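Toy collection in Costa extended into November

Families in Costa have more time to hand in soft toys for the winter gift boxes. The collection, which was due to close at the end of the month, will now run until November 16, the organizers said in a notice dated 2025-10-30.

The boxes go to the children's ward in Groneck and to two day nurseries on the Oltenetti road. Each box holds a few small items and at least one plush toy. Last year 107 boxes were delivered. This year the list of requests is longer, and the gift shop Trorkex has agreed to serve as a second drop-off point next to the library.

Most of the packing is done in people's homes. Households that sign up pick up flat boxes and paper at the library desk, fill them with what has been donated or with toys of their own, and bring them back ready to close. A bed or a table will do for the sorting. At one home taking part, a bright pink box lined with printed paper stood open on a pink striped cloth, with a fluffy white plush, a lavender one and a flat packet waiting beside it.

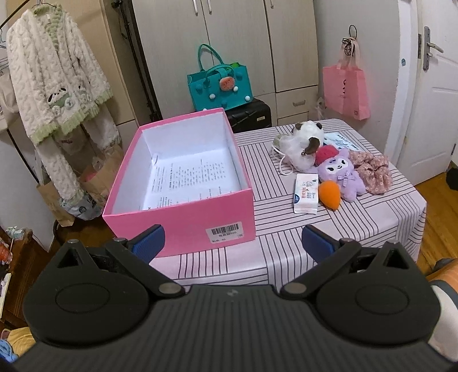 One parent who has packed for the collection before said the hard part was choosing, and that her children had changed their minds about the same rabbit several times before the box went back to the library. She asked whether boxes could be returned in the evening. The library will take them until 8 p.m. on its late opening days, and Trorkex will take them during shop hours.

The organizers have changed some of the rules after problems last winter, when over 20 toys had to be set aside. Most of those had loose eyes or open seams. A few had a strong smell of perfume or smoke. Toys do not need to be new, but they should be clean, and anything with a battery has to be left out this time. The nurseries also asked for no toys with long ribbons or cords, so these should be cut off or the toy kept back for an older child's box.

Long-haired plush needs the most work. Dust and crumbs settle close to the backing, where a quick wipe does not reach. The notice suggests shaking the toy outdoors, then washing it by hand in cool water with a little mild soap and drying it flat on a towel for a full day. When it is dry, the fur can be lifted with a soft brush. Ears and patches in a darker color should be tested with a damp white cloth before washing – some of them bleed into white fur, and the stain is hard to get out.

Donors are asked to give each toy a last look before it goes in. That means pulling gently on the ears and eyes and turning the toy over to check the underside. Small animals with brown ears and an eye patch, like the white one set out on the pink striped sheet, are among the kinds the ward has asked for, along with bears and dogs.

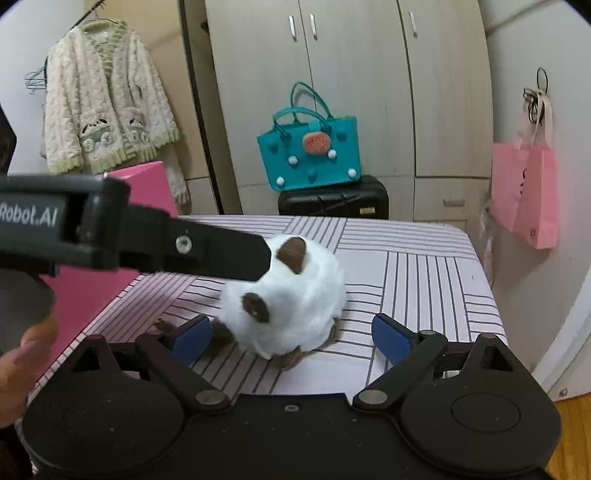
How to take part

Boxes and paper are free and can be picked up at the library desk or at Trorkex. Households may take up to 3 boxes at a time. People who want to give toys without packing them can leave them in a closed bag at either place, with a note saying whether they have been washed.

Boxes should be brought back open so that the contents can be checked. A slip with the age group goes inside, on top of the toys. Names, letters and photos should be left out. Candy is not accepted, and neither are balloons or anything made of glass.

The notice also asks people to save their packing material. Paper used to line a box is fine if it is clean and dry, and old price labels may stay on the outside of a box, as they will be covered by the wrapping.

The first delivery to Groneck is planned for the week after the collection closes. The nurseries will get theirs at the end of November. Toys that arrive late will be kept for the spring sale in Costa, with the money going toward new picture books for the ward – the shelf there was last restocked two years ago.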